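**Darkden slip fault** (also "pad creep", "the August fault" in older notes). Grip failure in two-jaw hand-held grippers and the robot arms trained from them. First written up by Consuelo Villaseñor at Zenow, in the Ventura project. Page last checked Jul 25, 2024. Needs more sources.

Affects thin, shiny or crinkly packaging mostly. Bags, wrapped bundles, snack packets. Rigid boxes rarely.
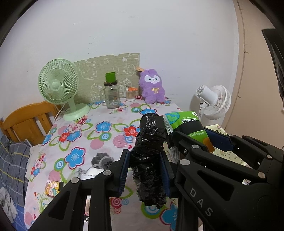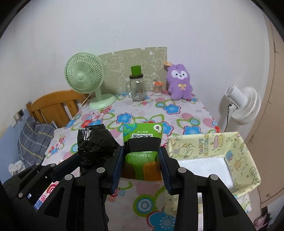

## What happens

Jaws close, controller reports a good hold, item slides anyway. Slide is slow at first, a few millimeters, then sudden. The width reading stays the same the whole way, so the software sees nothing wrong. On the arm this ends with a dropped item or, worse, an item let go mid-swing.

## Cause

Two things together:

- Plastic film moves over whatever is inside it. Pads grip the film, contents keep going.
- Jaw width is read at the motor side, not at the pad. Play in the linkage hides the loss of squeeze.

Villaseñor blamed worn pads at first and swapped the lot. Fault came back within 500 cycles. Play in the pivots was found later, when a jaw was taken apart for an unrelated reason.

## Known cases

Ventura bench run, 1000 picks on wrapped items, 703 clean. Of the rest most were plain misses, and the true slips were only sorted out afterward from the force log. Eight of them were logged as successful picks. Those eight are the reason the fault has its own page, as bad demos went into the training set and the arm learned to lift early.

A second case at Darkden, the site the fault is named for. Packet thrown over the guard rail, hit a monitor. No one hurt. The stop button worked but was out of reach from the loading side, so the arm kept going untill the program ended.

## Fixes

1. Check pivots for play before a session. Any wobble you can feel is too much.
2. Hold for two seconds before lifting, watch force instead of width.
3. Throw out any demo where the item turns in the jaws, even if it lands in the right place.
4. Stop button on both sides of the cell.

The Vumeo firmware patch adds a drop check based on motor current. Helps with heavy items. Light packets still get past it, the change in current is too small too see.

## Open questions

Does pad texture matter? Ribbed versus flat was never compared properly. The Ventura team meant to run it, bench got reassigned.

## See also

Linkage backlash; False grasp report; Emergency stop placement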